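The Box by the Washing Machine
What the medicine cabinet gives up when you finally decide to move
By Edeltraud Dreßler

Every house has a place where the small bottles go. In ours on Tretwood it was the shelf over the laundry sink, a narrow thing my husband put up the January we moved in, and for years I dropped onto it whatever I happened to be carrying when the phone rang. Vitamins, cough drops, the tablets the vet gave us for a dog who has since passed on (a very dear dog, and a terrible patient!). When we sold the house and took the smaller place in Fondbridge, I packed the china in one afternoon and the books in a weekend. The little bottles took me longer than both.

Part of the trouble is that they weigh nothing and take up no room, so it always seems easier to tip the whole lot into a bag and deal with it on the other side. I did exactly that when we left Grosby, years ago, and I can tell you the bag went into a closet and stayed there until the next move. This time my sister-in-law put her foot down. She has moved eight times and has opinions, most of them good ones, and her rule is that you pick up each bottle, turn it around until you find the date, and say it out loud before you decide anything.

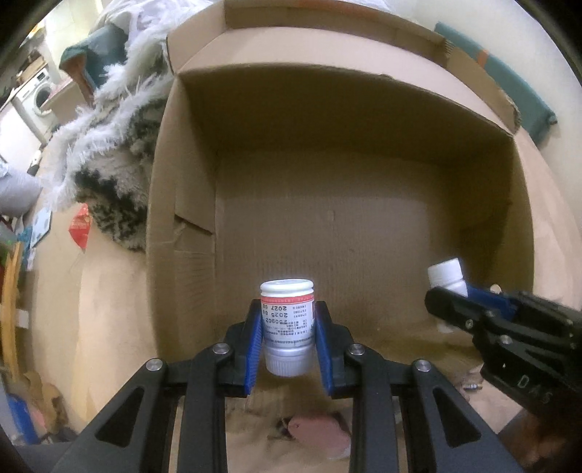

So we said them out loud, she and I, with the radio going and the coffee getting cold on top of the dryer. It is slower than you would think. Dates get printed in all sorts of ways - year first, month first, two of them side by side with a batch number thrown in - and you do want to be sure you are reading the last day it's good for and not the day it was made. Anything we couldn't make out we set aside for the pharmacist at Ríos, who was very patient with me and my shoebox and took the expired things off my hands as well.

What stayed went into a big cardboard carton, and I'd like to put in a good word for the big carton here, because the moving guides will tell you to use small ones. For books, yes, please, spare your back. For bathroom and laundry things I like one large box that stands open for the whole week, right in the middle of everything, so that whoever walks by can drop something in. The bottles go upright along one side, still in their own labels, and a cushion or an old throw goes in on top to keep them from rattling. Ours was on its second move and had a few battle scars, and it did the job just fine.

I kept the medicines out of the van, by the way. They rode up front with me, in a tote between my feet, along with the house keys and a sandwich. The new place has no laundry sink and no shelf above it, only a drawer in the hallway, and so far I have been very good about the drawer. My sister-in-law is coming to inspect it in the spring.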